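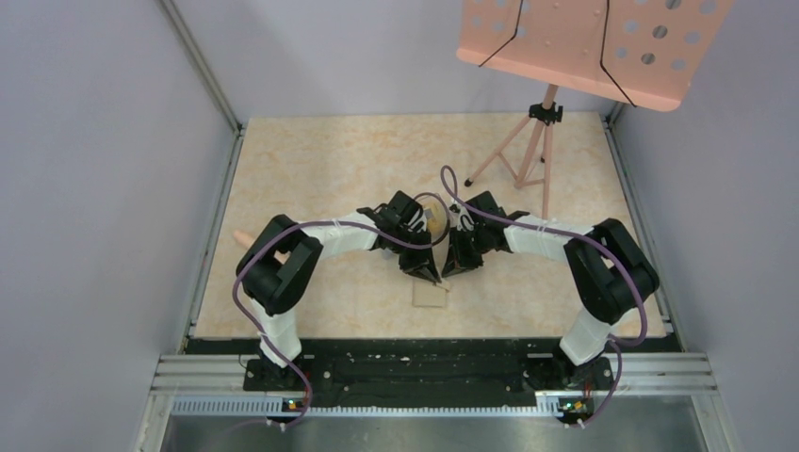 Search this notebook

October, cell 2, after lunch

Target for the Nimby set is 2,000 episodes. We are not at 2,000 episodes. I have stopped putting the running total on the whiteboard as it was lowering morale, chiefly mine.

Recalibrated both arms first thing. The left one had drifted at the wrist again, enough that the fingers closed to one side of wherever I was aiming. Valtonen's notes say to do this every 20 episodes. I had been treating that as advice.

Teleop is smoother with the leader arms clamped lower on the bench. My shoulders agree. The two-handed tasks still suffer from me having a favourite hand: the right does the clever bit and the left turns up late to hold something. If the policy learns that, it will have learnt me, and I would like it to aim higher. From the next batch on, swap lead arm every other episode and put it in the label, in the proper field, spelt the same way each time (I have found 2 spellings of "left" in the Girkis export and one of them is mine).

Thin flat things remain the misery. A square of card on that tabletop gives the fingers nothing to get under, and coming straight down just shoves it along.

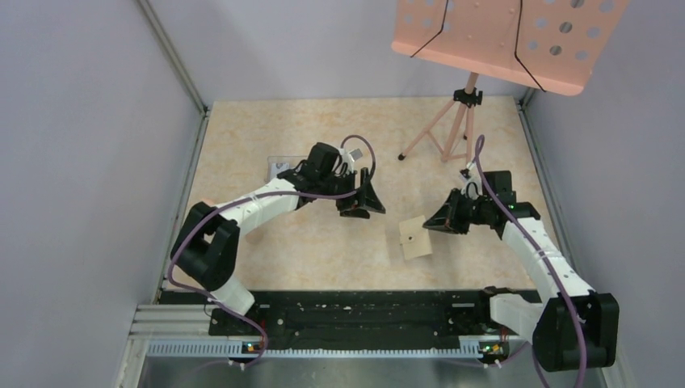 What I've been trying is one gripper to pin a corner and the other to come in low from the side. It's slow, and it looks like someone doing a jigsaw in oven gloves, but I'd sooner have slow demos with a clear idea in them than quick ones full of dithering. Keep the failed grasps if they end in a recovery. Bin the ones where I sigh and let go.

Cables: the purple ones have plenty of slack, which is good for reach and bad for my nerves. Watch the loop on the right arm near the music stand. I want the stand to stay where it is for the whole batch, so no nudging it back by hand mid-episode. If it shifts, stop, mark the episode bad, reset, start again.

Gridavis upload fell over at lunch with the usual message, meaning none. Restarted it. If it's still going at 5 pm, leave it alone and don't touch the network cupboard.

To do:
– shuffle start positions for the card, I keep putting it in the same place
– tighten left wrist screws
– ask for a softer chair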